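Détartrer sa machine à laver sans y passer la journée

Bon, je fais vite, la machine tourne pendant que j'écris. On m'a redemandé trois fois la recette du détartrage alors la voilà, au propre, enfin presque. Vaut pour les machines à hublot. Les top, même principe mais l'accès au filtre change, voyez votre notice.
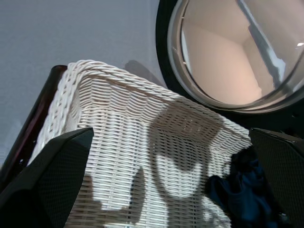 Lecture : 4 min

Ce qu'il faut
Acide citrique en poudre, 100 g pour un tambour normal. Droguerie, rayon ménage, peu importe.
Une bassine plate, ou un plat à four si vous n'avez que ça.
Deux serpillières.
Une vieille brosse à dents.
Une pince, au cas où le bouchon du filtre est coincé (le mien l'est toujours).

Pas de vinaigre ET d'acide citrique ensemble, ça sert à rien. Et surtout jamais de javel avec l'un ou l'autre, dégagement de chlore, c'est dangereux pour de vrai. Si vous avez passé de la javel récemment, un rinçage complet à vide avant de commencer.

1. Vider
Tambour vide. Complètement. Passez la main au fond, une chaussette ça se colle en haut et on la voit pas. Le linge sale attendra dans son panier.

2. Le filtre
En bas à droite sur la plupart des modèles, derrière une trappe. Machine débranchée, robinet fermé. Bassine dessous. On dévisse d'un quart de tour, on laisse couler, on revisse, on vide la bassine, on recommence. Ne pas tout ouvrir d'un coup, sinon c'est la cuisine entière à éponger. Chez moi la machine Flestier garde un bon fond d'eau, comptez trois bassines.
Une fois vide : sortir le bouchon, enlever les peluches, rincer sous le robinet, brosser le filetage. Regarder dans le trou avec une lampe, l'hélice de la pompe doit tourner au doigt (par à-coups, c'est normal). Revisser bien à fond.

3. Le bac à lessive
Il s'enlève. Si si. Il y a un petit clapet au milieu, on appuie et on tire. Eau très chaude, brosse à dents, insister sous le cache du bac adoucissant. Le plafond du logement aussi, c'est là que ça moisit.
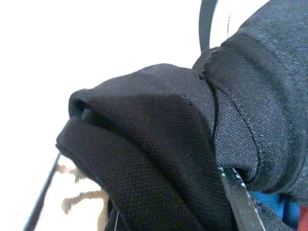

Rhodri Gwilliam m'écrit que pour lui les 100 g sont de trop, qu'à Folcombe l'eau est douce et qu'il en met la moitié, deux fois par an, sans jamais avoir eu de souci de résistance. Il ajoute qu'il vaut mieux verser la poudre dans le tambour que dans le bac, où elle fait un bloc. D'accord sur le second point. Pour la dose, regardez votre dureté d'eau, la mairie ou le fournisseur la donne. En eau douce, oui, divisez.

4. Le cycle
Poudre directement dans le tambour. Programme coton 60 degrés, sans prélavage, sans essorage si vous pouvez le désactiver. Pas de lessive. Pas de 90, l'acide citrique très chaud peut former des dépôts avec le calcaire, l'inverse de ce qu'on veut.
Au bout de 20 minutes, une fois que ça a bien brassé : pause. On laisse agir une heure. Puis on relance jusqu'au bout.
Si votre machine n'a pas de pause, tant pis, laissez filer le programme.

5. Rincer
Un rinçage à vide derrière. Deux si vous lavez des affaires de bébé ou de la laine.

6. Le joint
Pendant que c'est encore humide. Écarter les plis du caoutchouc, surtout en bas, passer un chiffon. Taches noires : savon noir et brosse, en plusieurs fois. Si elles partent pas, c'est incrusté, faut vivre avec ou changer le joint. J'ai changé le mien en novembre, pas difficile mais le collier à ressort m'a pris la matinée.

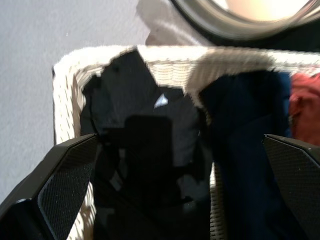

Laissez ensuite le hublot entrouvert et le bac tiré, tout le temps, entre deux lessives. C'est ce qui évite l'odeur bien plus que n'importe quel produit.

À quelle fréquence ? Eau dure : tous les trois mois. Moyenne : deux fois l'an. Le filtre par contre c'est tous les deux mois pour tout le monde, et plus si vous avez un chat.

Code erreur de vidange après l'opération : neuf fois sur dix c'est un morceau de tartre décollé parti dans la pompe. Rouvrir le filtre, l'enlever, relancer une vidange seule. Si ça recommence, regardez le tuyau derière, il est peut-être pincé contre le mur.

Pour le lave-vaisselle je ferai une autre page, les doses sont pas les mêmes.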